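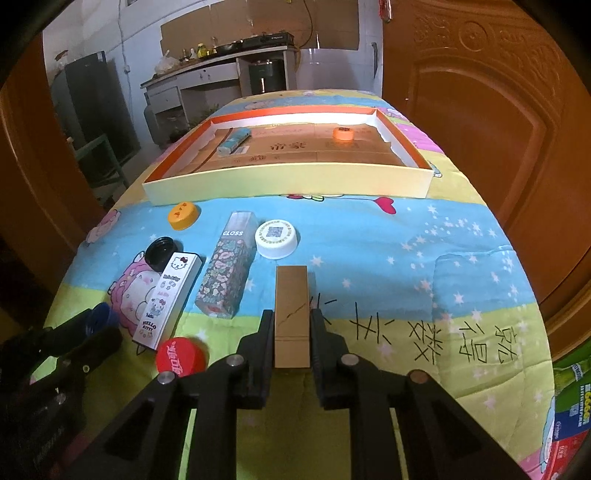

Czesław Wasilewska told the elders that the text did not support a 24-hour vigil. The verse said to watch and pray. It gave no duration.

The clerk entered this in the book as Objection 2.

Stanisława Szewczyk held the floor next. The chapel at Odgate had kept the vigil every September for as long as the roll went back, she said, and the roll went back 300 names. She read out 3 of them. Each had asked for rain and each entry was marked "received."

"Marked by whom?" Czesław asked.

"By the one who asked."

He requested the rainfall record from Wasden. It was on the shelf behind the clerk, in the same binding as the hymnals. The dates agreed in two cases. In the third, the rain had come nine days early – before the prayer was entered.

The elders discussed whether an early answer could be counted. The discussion lasted until the lamp needed oil.

Stanisława filled it. Czesław signed for the first watch, midnight to three, and wrote in the column for requests: none at present. Then he crossed out the last two words and sat down facing the door.

Related
The Grenberg Lectionary
Sobczak's Tithe
Rain at Wasden

Comments
marl_t: Is the early rain from Daniel 9? The answer goes out before he finishes.
Pew 3: I would have counted it.
hollis: Which two words, "at present"? Took me a second read.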